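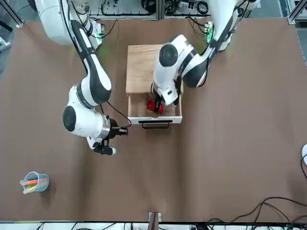 Drawer job on the Temine two-arm kit: left gripper down in the drawer on the red object, right one waiting by the handle.

Home > Newsletter > October > Bench Kit

News Reviews Kits Back Issues Subscribe

October, by the Kit Desk

Quick one this month, the issue closes at 4 and the Temine two-arm kit only got off the bench this morning. Longer notes when we have them.

What it is. Two tabletop arms, two parallel grippers, control software, a starter set of tasks on a stick. Temine sells it to small labs and schools with a decent shop budget. $1,253 a month on the lease, minimum 16 months, arms go back at the end or you pay the balance. No outright price on the sheet they sent us. We asked. Still waiting.

Setup. The manual says up to 2 hours. We took most of a day, and a good part of that was the table. Ours flexes. Bolt the bases to something that doesn't. Cables are the other thing — plan where they go before you power up, leave slack at the elbows, and keep the near edge of the bench clear if you can manage it. We couldn't.

Calibration is a guided routine, one arm and then the other, then both together. Fine the first time. Second time it hung at the last step and wanted a restart. Temine support answered in under an hour and said known issue, fix coming. No date given.

The drawer task. Most readers asked about this one so it got most of our time. Small wood cabinet, bar handle on the front. One arm opens, the other goes in after the object. Sounds like nothing. The handle is thin and sits low on the drawer face, so the fingers have to come in nearly level with the table, and if your table height is off by a bit in the config you get a scrape or a miss. We did 20 tries on the stock settings. 13 clean, start to finish. Four missed the handle, three got the drawer open and then fumbled the pick. After we redid the table height by hand the handle misses pretty much went away. The picks didnt improve much.

What we liked is how the arms share space. With one gripper in the drawer the other parks itself close by, outside the front corner, and holds. No bumping in our runs. You can set the gap in the software and we'd leave it at the default, the tight setting made us nervous.

Marker task. Take a pen out of a plastic cup, put it down, put it back. Taking out is OK. Putting back is not, the cup tips and the arm carries on as though it hadn't. Weight the bottom of the cup. We used a handful of washers. Temine says the next task pack has a check for this.

Grippers. Stock fingers are okay on anything with flat sides. Small round stuff rolls. Udent makes soft finger pads that fit with two screws each and we tried a set for an afternoon — better grip, a little slower to let go. They are not in the box, order them seperately. Worth it if you do a lot of small parts.

Software. Runs on a normal desktop. The task editor is drag and drop for simple jobs, script for the rest. Logs are good, every move is time stamped and you can replay a run at half speed. Menus are a mess. The stop button in the app is two clicks deep and that's silly. Use the physical one, mount it where both people can reach.

Versus the Kanholm. Readers will ask. The Kanholm pair we had in the spring reached further and was louder, and its manual was much better. The Temine is easier to teach a new task, by a lot. If you need to work a wide table, Kanholm. If it's drawers, bins, cups, stuff in the middle of the bench, we'd go Temine.

Training and service. Ding does the installs and a one-day class for the Temine line. Class was decent. Morning is safety and setup, afternoon you teach it a pick of your own. Bring your own part, the sample ones are too easy. Service visits are billed on top of the lease, ask for the rate in writing before you sign.

Bottom line for now: good kit, steep monthly, picks need work. We'd wait for the calibration fix unless you're in a hurry. We have it on the bench for a few more weeks, so send in tasks you want tried. Small objects please, nothing with liquid in it.

Next issue: bin sorting on the same kit, and the Udent pads after a month of use.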